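**Contributor pages, progress to April**

The Clotville site now has 226 contributor profiles live, out of 604 people who said yes. I would not call that on track. Surkonix promised the upload form would speed things up, and so far I see little sign of it. Most bios still arrive by email, often with no job title.
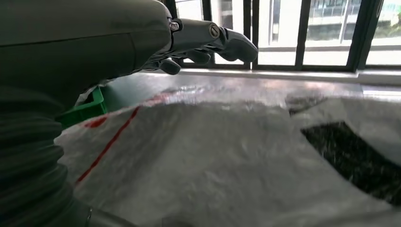
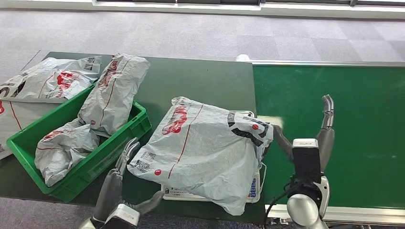
*Robotic hand (first); workbench, crate and conveyor belt (second).*

A-yeong Jin has rewritten 8 of the longest entries. They read better, but visits to the page came to 1,041, and I doubt many were from outside the company. The Plesov names are still missing. I'd hold the second payment until they are in.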